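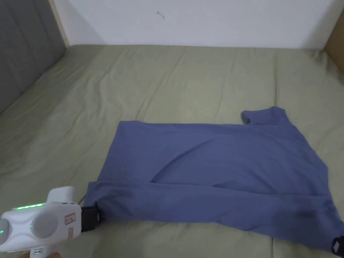
T-shirt, partly folded, on a bed with a green sheet.

Grirdale Police Service
Canine Section - Kennel and Vehicle Inspection Checklist
Site: Bultis Road Kennels
Period: June
Inspecting officer: Sergeant Ifor Foulkes
Accompanied by: Constable Rohani Sitompul, senior handler
Inspection commenced: 0740

Ratings: S - satisfactory; A - attention required; U - unsatisfactory, item withdrawn from use.

Part 1. Kennel block

1.1 Run gates, latches and hinges. S
Gate on the end run has been rehung and closes squarely.

1.2 Floor drainage and grates. A
Water pools at the northern drain after hosing. Work order 447 remains open with Facilities. Handlers are to squeegee this section after each wash until the work is completed.

1.3 Heating and ventilation. S

1.4 Isolation run. S
Disinfection log signed to date.

1.5 Food storage. A
Bins sealed and off the floor. Opened bags must be marked with the date of opening; two were not.

Part 2. Patrol vehicles

2.1 Unit 3725, heat alarm and window release. S
Tested with engine running and with engine off. The alarm sounded on both tests and the pager received the signal.

2.2 Unit 2415, heat alarm and window release. U
Rear left window did not lower on activation. The vehicle is withdrawn from canine duties and is not to carry a dog for any purpose, including short transfers, until the repair has been certified by Skavitz Fleet Services.

2.3 Kennel inserts, both units. S
Rubber matting in 2415 is worn at the door edge. Replace while the vehicle is off the road.

2.4 Water supply and spill-proof bowls. S

Part 3. Protective and training equipment

3.1 Ballistic vests, canine. A
Constable Azlan Pangaribuan reports that the chest strap on one vest slips under load. The vest has been tagged and returned to stores. A loan vest has been issued in the interim.

3.2 Bite sleeves and suits. S
Stitching checked at cuff and shoulder.

3.3 Leads, collars and harnesses. S

3.4 Canine trauma kits. A
Kit in 3725 complete. Kit in 2415 is short one pressure bandage. Muzzle to be stored at the top of the kit - see Wattimena Veterinary Clinic guidance sheet, posted in the muster room.

Part 4. Records

4.1 Vaccination and dental records. S

4.2 Handler first aid currency. A
Constable Teguh Purba is due to recertify and is booked on the next course.

Overall result: Conditional pass. Item 2.2 to be reported to Inspector Ratih Menon before end of shift.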